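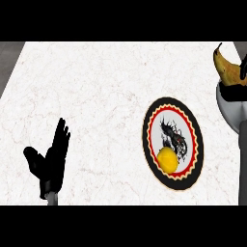

Okay, slide 3. Leave it up for a bit, let people look at the dragon plate (everyone likes the dragon plate).

So, fruit on a plate. My kid's been doing this one since before she could talk! I ask it at every talk: who here would let a machine clear up their kitchen tonight? Wait for hands. Usually it's Lalit Kaushik and he's on our team, so he doesn't count.

Then the Wistari bit. We gave it 200 tries at plain tidying in simulation, lemons and so on, and I came away keen but still doing my own dishes. Simulated marble never has jam on it, eh.

Mention Briem's shop floor here, same bin and same part all day, much kinder job than a kitchen. If I'm past 12 minutes, skip Briem and go straight to the colour-sorting clip.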